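工单 3564:料箱取件单元,线缆管理与示教器放置规范的疑问
提交方:Kimska 装配车间,Angharad Harries
受理方:Basard 现场支持,Elis Lloyd
状态:已解决,规范条目待并入下一版
所属单元:Plorkivell 二号取件位

【提交内容】
Elis 你好,又来麻烦你了,先谢谢上回那么耐心地陪我们把安全围栏的联锁查完。
这次的事情说大不大,说小也不小。二月份我们按你们那份《料箱取件单元作业守则》做了一轮自查,大部分条目都顺利过了,只有线缆和箱体固定这两块,班组里意见不太统一,吵了好几个午休(吵得很友好,请放心)。同时这台机器最近有个毛病:夹爪下探到料箱较低的位置时,夹爪到位信号偶尔会丢一下,程序停在等待步,过一会儿信号又自己回来了。上一个完整班次里做了647次抓取,其中13次出现这种停顿。报警记录里没有碰撞,也没有过载,只有等待超时。
我自己怀疑是线缆在某些姿态下被拉紧了,可是手动慢速走到同样的位置,又怎么都复现不出来。想请你帮忙看看,顺便把守则里说得比较含糊的几处讲清楚,我好回去给大家一个交代。
Angharad

【回复一,上午 9:20】
Angharad 你好,不麻烦的,你每次都把数据写得这么全,我这边处理起来特别省心。
先说一个大方向。间歇性丢信号,又只在下探时出现,我一般会先看线缆,再看插头,最后才去看传感器本身。手动慢速复现不出来也很正常,慢速的时候线缆有时间自己滑到舒服的位置,自动运行加速那一下才会真正扯到它。所以请先不要急着换传感器,我见过不少单元换了两三个,毛病还在原处。
请帮我做这几件事,顺序最好不要调换:
一、把单元切到停止状态,按你们的流程上锁挂牌,再进入工作区。
二、从腕部的插头开始,沿着线一路摸到大臂,看外皮有没有发亮、压扁或者起毛的地方。
三、轻轻拔插一次夹爪信号插头,看针脚有没有歪,锁紧圈有没有拧到底。
四、把第69步(下探点)的关节角度抄给我,最好把前一步也一起抄来。
另外想请你发一张机器在料箱里取件的照片,能看到腕部和料箱就好,不用特意收拾。
Elis

【回复二,上午 11:05】
Elis,照你说的顺序做完了。外皮没有看到破损,针脚也是直的,不过信号插头的锁紧圈确实没有拧到底,我用手还能再转小半圈。已经拧紧,但还没有恢复自动运行,想先等你看过再说。角度我另外用表格发到你的邮箱了。
照片放在下面,箱里放的是我们练习用的红绿两色块。

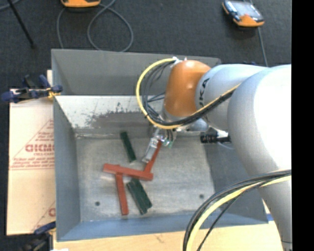 附图1:夹爪下探至灰色金属料箱,箱内为红、绿两色方块

班组里争的主要是三个问题,我原样转给你:
第一,腕部外面的线到底该留多长?老师傅们说宁长勿短,年轻的几位觉得线圈太大迟早会挂到东西。
第二,料箱用夹具夹住算不算“固定”?守则只写了“料箱应可靠定位”,没有说一定要用螺栓。
第三,箱子后面地上的东西要不要管?有人说机器碰不到就没关系。
Angharad

【回复三,下午 2:40】
照片收到了,很清楚,谢谢你。角度表我也对过了,下探点本身没有问题,前一步的腕部转角偏大,这一点我后面会讲。
先回答你们的三个问题,我尽量多写几句,你可以直接贴到班组的公告板上。

关于线长。两边说的都有道理,守则 4.2 条写得太短,是我们的责任。正确的做法是按最不利姿态来定:让腕部走到程序里转角最大的一点,线在这里仍然有一点松弛,就够了,多出来的部分收到大臂上的固定点里去。照片里黄色的那根从腕部左侧绕了一个挺大的弯,从橙色关节下面过去,再斜着搭到银色臂段上,里侧还跟着一束细黑线,其中有几股散在弯的中间。这个弯本身我不反对,弯大一些对线芯是好事,我比较在意散开的那几股。请把细线收成一束,每隔一段用魔术贴扎带松松地束住,扎带下面要能塞进一根手指。尼龙扎带请不要用在会弯折的部位,勒得太紧,时间长了里面的铜丝会断,外面还什么都看不出来。
再往右下方,大臂上还有一束带粗黄线的,也请一起检查。黑线里有一根单独分了出来,请确认它两端都有固定。

关于料箱固定。用夹具可以,练习和试产阶段我们自己也常这么做。守则的意思是“受到夹爪误碰时不移位”,并没有规定手段。但既然用夹具,就请在开班点检表上加一行:用手推箱体的左侧和前侧,箱子不动才能签字。夹具的手柄伸到哪里,也请在程序里当成障碍物来考虑,别只给箱壁设了避让区,忘了手柄。长期生产的话,我还是建议换成定位销加螺栓,省得每天去推它。

关于箱子后面。这一条我要稍微唠叨一下,请别嫌我烦。料箱右后方的地面上斜放着一个橙黑色的手持装置,线往手臂那边走,旁边还有一圈松着的灰色线。如果那是示教器,按守则 6.1 条,它不用的时候应当挂在围栏外侧的挂架上,不应放在地上。道理很朴素:有人要停机的时候,得在固定的地方一伸手就够得着急停,不用先弯腰去找;地上的线也容易绊人,或者被推车压到。“机器碰不到就没关系”这句话,我想请大家改成“人和机器都碰不到才没关系”。如果那是别的手持设备,挂起来也一样合适。

最后说回丢信号。我的判断是两件事叠在了一起:插头没有锁到底,前一步腕部又多转了一截,自动运行时每次下探都要把线往回带一下。请这样处理:
一、插头维持现在拧紧的状态,用记号笔在锁紧圈和插座之间画一条线,以后一眼就能看出有没有松。
二、把前一步的腕部转角改成我邮件里给的数值,先单步、再低速、最后恢复正常速度,每一档都跑满一箱料。
三、改之前备份程序,改之后在变更记录上写明谁改的、改了哪一步。这个习惯请一定保留,半年以后你会感谢自己。
Elis

【回复四,下午 5:15】
Elis,全部照做了。先备份,再改角度,单步和低速各跑了一箱,没有停顿。线也重新束过,手持的那个确实是示教器,已经挂回围栏上了(挂架其实一直都在,上面挂着谁的外套,我给请走了)。
恢复正常速度以后跑到现在,没有再出现等待超时。工单能不能先别关?我想再看一个完整班次。另外我们隔壁 Karabulut 线的同事看了你写的那几段,也想要一份,可以转给他们吗?
Angharad

【回复五,次日上午 8:50】
当然可以转,欢迎他们来挑毛病。工单我给你留着,等你的数据。
守则这边我也提了修改:4.2 条补上“按最不利姿态确定余量”和扎带的要求,料箱定位那条补上推动检查,6.1 条不改,但会加一张挂架位置的示意图。草稿出来我先发给你看,你们班组是最仔细的读者。
Elis

【关闭备注】
客户反馈:完整班次运行结束,等待超时零次,锁紧圈标记线未错位。
处理措施:信号插头锁紧;下探前一步腕部转角修正;外部线缆重新束扎;示教器归位。
遗留事项:二号取件位料箱改为定位销加螺栓,由 Kimska 方安排,完成后请在本工单下补一条记录。
关闭人:Elis Lloyd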